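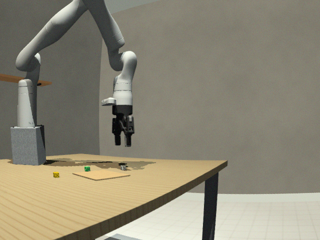
Robot arms on the home bench: what I'd bother with

The Ornero booklet has 76 rules. Most are padding. I'd keep these.

Park the gripper well above the bench before you reach in. "It's paused" doesn't count as off, whatever colour the light is.

Keep 300 mm clear past full reach. Reda El Ouafi says 15 will do. I've seen his knuckles.

Bolt the base down. Clamps creep.

Try new moves at low speed with small blocks, never your good mugs.

As for the "household safe" sticker, ask who tested it. I asked in February and I'm still waiting.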